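Grirnora draining tray, six months on: fine, but not the answer to a small kitchen

I bought the Grirnora because our kitchen has one short run of worktop and a sink that takes up too much of it. The shop page promised it would "give you your counter back". I've read that sort of sentence before, usually shortly before spending money, and I spent it anyway. 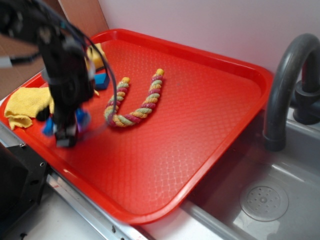 Loretta Hutchins wrote in after my first impressions went up to say she'd had hers for 4 years and the only thing it had given her back was a puddle. Her advice was to put a folded tea towel under the low end and stop expecting more from it. I'll come back to the puddle.

First the claims. The makers say it drains by itself on any level surface. Think about that for a moment. Water on a level surface stays where it is, and no amount of moulding in the base changes that by much. Ours is supposed to run towards the lip, and it does if you tip the back up on something. I used two old coasters. With the coasters it drains perfectly well, and so would a baking tray.

They also say it's "dishwasher safe", which may be true of somebody's dishwasher. Ours is the narrow sort and the tray won't go in unless you take out the top basket and most of the plates. I wash it in the bath. Teun Bakker, in the comments last time, said he hoses his down in the garden in summer and ignores it in winter, and I suspect that's how most people manage.

Limescale is the real nuisance. We have hard water here, and by January a white bloom had settled into every groove. Vinegar shifts it. You need to leave it a good while and then go at it with a nail brush, and two weeks later you're doing it again. A plain flat tray would take a wipe. I can see the point of a pattern if you're worried about glasses sliding, but I have never had a glass slide.

Now, what it's good at. It's stiff. I've loaded it with the heavy casserole, the lid and all the Sunday roasting things, and picked the lot up without it folding in the middle. The cheaper Draller one we had before bent like a slice of ham. It also doesn't smell, which the Draller did, faintly, whenever the sun was on it. And it gets used for everything except washing up: seedlings, wet gloves, muddy boots, a leaking bag of compost. That may be the best case for owning one, though it isn't the case they make on the box.

Mitra Pakzad asked whether she should get the Verhoeven rack, the folding one. I borrowed one for a fortnight. It takes less room when it's put away, but it never is put away, so I don't count that. The hinges were stiff and I pinched my thumb twice.

Would I buy the Grirnora again? At full price, no. In a sale, perhaps — if your sink has a built-in slope beside it and your water is soft. If you already own a big roasting tin, prop up one end of that for a week and see whether you still want to go shopping.

The coasters, by the way, have gone mouldy.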